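Notebook, handheld gripper work, Pravineo mezzanine
February 2026
Entry by Maxence Roussel

Subject: revision of the house rules for handheld gripper recording. Draft 3, notes for whoever edits the shared copy.

Went through the October rules line by line against what gets done at the bench and on the floor. The October text was written when all recording took place at one fixed table. Most of the clauses assume a fixed table and a single operator. Neither holds now. Notes below follow the order of the old text, with gaps where I had nothing to change.

Clause 1, device check before a session. Kept. Jaw travel full open to full closed three times by hand, no binding. Fingertip pads seated. Lens wiped with the dry cloth, then looked at against a lamp. Mount screws checked with the short driver, quarter turn at most. If a screw takes more than a quarter turn the unit comes out of use and the mount gets recalibrated. Rey wants this last point in capitals. I left it in ordinary type and moved it to the top of the clause.

Clause 2, clock sync. Kept, shortened. Show the sync code to the lens at the start of every card, hold still, move off slowly. Old text said "every session". A session can run over two cards and the second card then has no reference. This cost us the second half of the Patwood set: 34 clips with usable video and no usable timing. They are in the folder marked hold. Do not delete, do not merge.

Clause 3, mapping pass. Rewritten. The pass is the slow sweep of the space before the first task, used by the tracking software to build its map. Old wording: "move the device around the work area until coverage is good." Two people reading that will do two different passes, and did. New wording gives a path: start at the work surface, rise to chest height, turn left, turn right, return to the start point by the same route. No fast wrist turns. Device at least a forearm from any plain surface. End the pass where it began, so the loop closes.
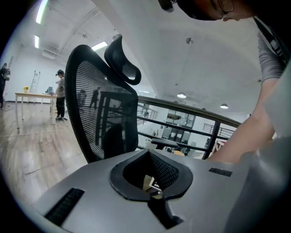
Clause 4, the recording area and what counts as inside it. The old rule reads "the operator shall keep the area in front of the device clear". With a fisheye lens the area in front of the device is most of the room, so as written the rule can't be followed. I split it into a near zone and a far zone. Near zone is whatever the jaws or the operator's arm can touch without a step. Far zone is everything else the lens takes in. On the mezzanine the far zone includes the plank floor, the white table with the yellow flowers, anyone standing by it, and the lower level through the railing. The draft says furniture in the far zone may stay as it is but must not be moved between the mapping pass and the last clip. A swivel chair counts as movable furniture. A mesh chair back is worse for tracking than a solid one, as the features seen through the mesh shift against the mesh itself. Proposal: chairs either go out of the near zone or get their casters locked before the pass.

Same clause, people. Anyone whose face may be recorded has to have signed the site sheet. The October text applied this to "participants". I changed it to "persons in or passing through either zone". Sheet hangs by the stairs. Faces go through the blurring step before anything leaves the local drive, signed or not. The signature covers the recording; it does not waive the blurring.

Clause 5, work near the railing. New. No recording with the device held over or beyond the top rail. Tether clipped to the wrist when working within arm's reach of the rail. Device weight is low but there is an occupied floor underneath. Juvside has a similar line in their site rules, and their wording is better than mine: "No tool crosses the rail line, in the hand or on a cord." Taken over with permission.

Tether length still open. Long enough for a full reach to the floor, short enough that it doesn't get into the jaws. Tried the 71 cm cord and the longer one from the spares box. The 71 is fine for me standing. It pulls when I crouch. Need someone shorter to try both.

Clause 6, lighting. Old text asked for "even light". Struck out. Replaced with: no lamp to be switched on or off between the mapping pass and the last clip; exposure fixed before the pass; note in the log which lamps are on. Ceiling lights sit well inside the lens field when the device is tilted up. If tracking drops on upward tilt, log it and redo the clip. Do not tape over the lamps.

Clause 7, naming and log. One line per clip: operator initials, unit, card, task, result. Result is one of done, failed, void. Failed clips are kept. Void means the device was at fault or a rule above was broken, with the clause number written next to it. The October log had a free text field and we got 18 different ways of writing "dropped it".

Clause 8, batch size. A batch closes at 200 clips or at end of day, whichever comes first. After that the unit is checked again under clause 1 and the result written on the batch line. If the closing check fails, the whole batch is flagged for review. Rey thinks this is too strict for a loose fingertip pad. Possibly. I would keep it for one month and then look at how many batches get flagged for pads alone.

Not covered and should be: spare battery storage, left-handed operators (the tether clip is on the wrong side), cleaning agents for the pads. Patwood uses plain water. We have been using the glass spray and the pads feel harder than new ones, though I haven't measured this.

To do
Print draft 3, one copy at the bench, one by the stairs.
Replace the October copy in the drawer and cross it through.
Ask Juvside how they handle visitors who do not want to sign.
Tether trial, crouched, both cords.
Durometer reading on used and new pads, five points each.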